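From: Lorcan Mulcahy
To: Stonside Residents list
Subject: Re: [stonside] Skondetti quote for the back doors - can we get a yes by the end of January?

On the Stonside list, Murard Joinery wrote:

> Hi all, good turnout at the drop-in, thanks for the tea. To recap for
> those who missed it: we are the approved local fitter for the Skondetti
> draught system. It's a brush and compression seal kit that goes round
> your existing internal and external doors, no need to replace them.
> Households on the trial saved up to 18% on heating. Price is 145 a door
> fitted, dropping to a group rate if enough of you sign up together. If
> you could reply "Ok" to this message by the end of January we'll put you
> down and be in touch about a survey. No obligation at that stage.
>
> Several of you asked whether it works on internal doors. It does, and
> that's where most people lose their heat without realising.

I'd like to slow this down a bit before the Oks start coming in. I've no quarrel with Murard, who rehung my mother's front door and made a decent job of it. My trouble is with the numbers and with the hurry.

First, "up to 18%". Up to. One house could have saved that much and the rest nothing at all, and the sentence would still be true. I asked at the drop-in how many households were on the trial and was told it was "a good spread". I asked which winter it was and whether it was a mild one, and was told the leaflet would have that. I have the leaflet. It has a drawing of a house with blue arrows going into it and red arrows coming out, and the 18 is in a big circle, and there is no mention of a winter anywhere.

Second, internal doors. I can't make sense of this and would welcome somebody explaining it to me slowly. If heat goes from my sitting room to my hall, it is still in my house. I can see the point if you shut off a cold room and leave it unheated, or if your hall has a front door that whistles. Otherwise you're paying 145 to keep warm air on one side of a door that most of us leave standing open all day anyway.

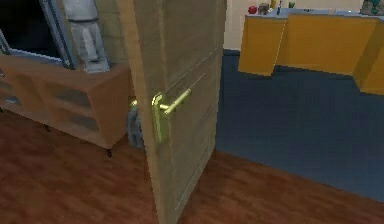

A door left ajar, as most of ours are.

A seal only does anything when the door is shut. In our house the only ones that get shut are the bathroom and the one to the cupboard where the boiler lives. Count your own before you sign. If you have children or a dog you may find the answer is none.

Third, the group rate. At no point has anyone said what it is. "Dropping if enough of you sign up" is not a price. How many is enough, and dropping to what? I'd expect a fitter to have that on a bit of paper. Until it is, I'm treating 145 as the price, and on the two outside doors I'd consider that comes to more than I spent on the whole loft.

Now for what I tried instead, for what it's worth, and I don't claim it is science. I bought self-adhesive foam strip and a brush bar for the bottom of the back door from the hardware place. I did the back door one evening and the front the next. The foam went on badly at the corners the first time and I had to peel it off and clean the frame with white spirit. Do the cleaning first. Old paint with grease on it won't hold anything.

Did it help? The back door used to move the curtain on a windy night and now it doesn't. That much I'm sure of. As for the bill, I have no idea, and I'd be suspicious of anyone who said they did. We had my sister staying over Christmas with the heating on till all hours, then a fortnight where it hardly dropped below ten degrees. You can't take one winter from another and call the difference a saving. Murard's figures will have the same problem unless somebody was very careful, and the leaflet doesn't read like the work of careful people.

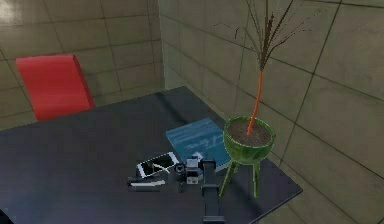
The kitchen is where I'd look first in our row, if you want my opinion. Most of these houses had the extension put on in one go by the same builder, and the cold there comes in behind the units where the old vent was never properly closed off. Put your hand down by the kickboard on a windy day. A neighbour at the top end pulled hers off and could feel it blowing. No door seal on earth will do anything about that, and the cure is a bit of board and a tube of filler.

The other one is the letterbox. Ours had a flap on the outside and nothing on the inside. A brush cover is a few pounds and four screws. I mention it because the Skondetti kit, as far as I can tell from the parts list, doesn't include the letterbox at all, which seems an odd thing to leave out if you are serious about draughts.

A word too about sealing everything up tight. Several of us have gas fires or a stove. Those need air. I asked whether the survey covers ventilation and got a yes, but a rather quick one, and there's nothing about it in the leaflet. I'd want it in writing. I would also want to know what happens with damp, as the end houses already have black spots in the back bedrooms and I can't believe that less air moving about will make that better. 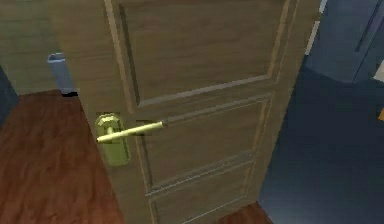 Then there's the guarantee. It runs for two years "subject to normal use". Compression seals wear where the door rubs, and doors swell. Ours stick every wet autumn and are loose again by March. Is that normal use? Who comes out to adjust it, Murard or Skondetti, and is the visit free? I put this to the chap on the day and he said they'd "sort something out", and I'm sure he meant it, but he won't necessarily be the one answering the phone.

So what I'd propose is that we don't reply "Ok" one by one. Send me your questions off list and I'll put them in a single message to Murard. Mine so far are:

How many houses were in the trial, and what did the middle one save, not the best one?
What is the group rate and how many doors trigger it?
Does the survey check ventilation, and do we get a copy?
Who honours the guarantee, and does it cover adjusting?
Can we see a house where it has been in for a full winter?

If the answers are good I'll happily say so here and put my own back door down for it. I've been wrong before, most recently about the water butts. But somebody at the drop-in said we'd be looking at around 300 a house after the discount, and she seemed to think that was settled, and I'd like to know where she got it.

For anyone who has already said Ok, I'd write back and ask them to confirm that it is only for the survey. The message says no obligation "at that stage" and I don't much care for the last three words.

One last thing. Whoever borrowed the long spirit level from our porch, I need it back for the gate.

Lorcan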